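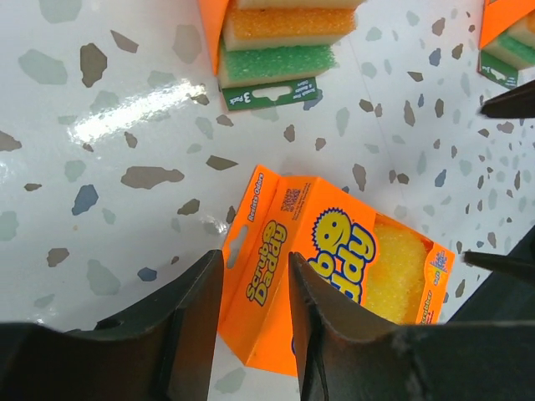 *Scrub Daddy box, sponge showing through the front window.*

I moved my current account from Hulme to Clulitz in September, and these are my notes on the process.

The switch form took 22 minutes, most of it spent on the address history. Clulitz wants three years, with no gaps, and the form rejects a move-out date that matches the next move-in date. I entered them one day apart and it went through.

Direct debits came across without trouble, apart from 2 that had been set up under an old sort code from when Hulme took over the Virnham branch. Those had to be redone by phone with each company. Standing orders kept their dates but lost their reference text, so check those before the first one goes out.

Statements are the weak point. Hulme closed my online access on the day of the switch, and paper copies of old statements took around 6 working days to arrive. Download everything first, as CSV if you can. The PDF files don't import cleanly into Bruvard, which reads the running balance as a second payment column.

Clulitz exports CSV with the date as year, month, day. Bruvard needs that set by hand under import options, once per account.

Savings are still at Hulme for now.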